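Sorach Bench

Sorach Bench is a tabletop manipulation kit made by Dristley, a supplier of laboratory automation equipment. It is sold to universities and small engineering firms as a complete work cell, comprising a table, an arm mount, a two-finger gripper and a set of everyday objects for pick-and-place tasks. The arm itself is bought separately. Dristley has offered the kit since September, when it replaced the earlier Balleck series.

The object set consists of toy-like food items, coloured blocks and shallow plates. Items differ in shape and surface so that a grasp tuned for one will not always suit another - long vegetables, for instance, must be gripped across the narrow axis. Replacement items are sold in packs of 10.
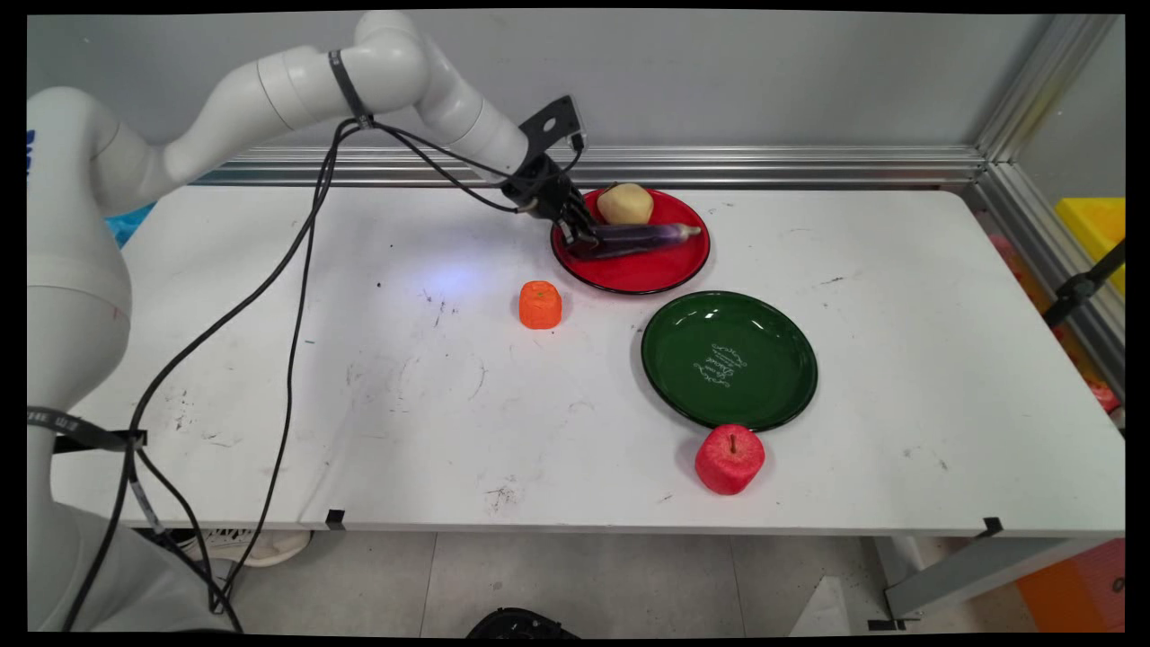
Gripper closed on a purple eggplant over a red plate, with a potato behind it. A green plate and an orange cube are also on the table.

Control software, named Vörös, is supplied on a licence covering 2 workstations. It stores up to 2000 recorded runs per project and can replay any of them at reduced speed. Cables are routed outside the arm and held with straps, an arrangement that makes changing the gripper quicker but calls for some slack at the elbow.

The standard warranty lasts 90 days and does not cover gripper fingers or the table surface. A service plan is available, with remote calibration included - on-site visits are charged separately.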